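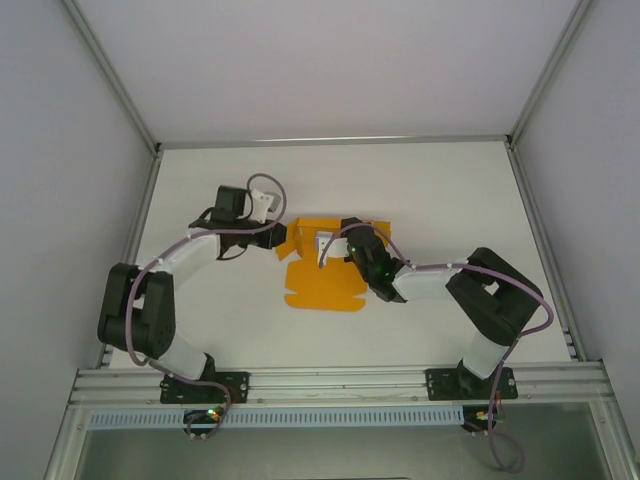 Figure 6. Folding cell with both arms over a partly folded blank.

6. Setting up the planner for two-arm folding

Read section 5 first. If the arms have not been homed and the camera has not been calibrated, nothing in this section will work, whatever the status page tells you. The status page checks that a calibration file exists. It does not check that the file is any good.

This section covers Plistora, the planning software, and Cavis, the part that finds the blank on the table. The Plistora release notes describe two-arm folding as ready to use out of the box. We have not found that. Expect to spend an afternoon on it the first time.

6.1 Before you start

You need a flat blank of the kind you plan to fold, a steel ruler, and the fold file for that blank. Fold files made with the March release load without an error but have their left and right creases swapped. Convert them with the Gauthier tool, then open the result and look at it yourself. The converter reports success even when it has skipped a crease.

CAUTION: Keep your hands out of the cell while motor power is on. The software pause button stops new commands from going out. It is not an emergency stop and should never be used as one.

6.2 Teaching Cavis the blank

1. Turn motor power off and lay the blank flat in the middle of the table.
2. Open the Cavis page and choose New outline.
3. Compare the drawn outline with the real blank, tab by tab. Short slits are often missed and rounded tabs tend to come out square.
4. Fix any bad corners by hand. Auto-correct is offered at this point. Decline it.
5. Measure one long edge with the ruler and type in the value. If Cavis disagrees by more than 3 mm, go back to section 5 and calibrate again.
6. Save the outline under a new name. Saving over an old outline also clears its fold file, with no warning.

Note: The confidence score beside the outline can be ignored. Finlay Niven fed it the wrong blank on purpose and it scored higher than the right one. The score seems to measure how sharp the edges are, which has little to do with whether the outline matches.

6.3 Setting the shared zone

The two arms have to meet over the same small patch of table. Plistora calls this the shared zone and lets only one arm move inside it at a time, unless a fold step is marked as paired.

1. Go to Planning, then Zones, and load the default zone.
2. Shrink it until it just covers the blank plus a finger's width. The default is far too large, and the arms will spend most of the job waiting for each other.
3. Set the gap between grippers to 8 mm. The software will accept zero. Do not take it up on the offer.
4. Turn on Cable envelope for both arms. It is off by default.
5. Enter the size of the largest cable loop on each arm, measured with the arm stretched out and again with it tucked in. Use the larger value.

CAUTION: The planner models the arms as bare links. With Cable envelope off it does not know that the cables exist, and the preview will show a clean path straight through a loop. Even with it on, the envelope is a guess at where the cable will be. Watch the loops near the grippers and outside the elbows during every first run.

6.4 Paired steps

Use a paired step where one gripper holds a wall up while the other brings a flap in.

1. Select the fold step and tick Paired.
2. Choose which arm holds and which arm moves. Leave nothing on Auto.
3. Set the hold delay to 800 ms. Shorter delays look fine in the preview, where cardboard has no spring in it.
4. Set Release to After check.
5. Press Preview and step through slowly, one move at a time.

Note: A smooth preview shows that the joints can reach. It says nothing about whether the cardboard will fold. The preview draws each panel as a stiff plate on a perfect hinge.

6.5 First run

1. Set speed to the lowest value and turn motor power on.
2. Run one fold step, then pause.
3. Check the crease by eye before going on. The Fold complete message is sent when the arm reaches its target, even if the flap has slipped out.
4. Repeat for each step, and write down any that needed a second try.
5. Raise the speed only after a full box has come out square.

If you see error 119 (plan not found), the manual from Wamano suggests restarting the service. That clears the message. In our tests the cause was nearly always a zone set too small or a blank turned too far, and the error came back on the next run. Check both before you restart anything.

Learned grasp mode is not covered in this guide. Gillespie Haldane has it running on a test branch, and until it can repeat the same grasp on the same flap we suggest leaving it switched off.

Section 6 last revised 9/24/20. Steps 6.3 and 6.4 checked on the cell by F. Niven.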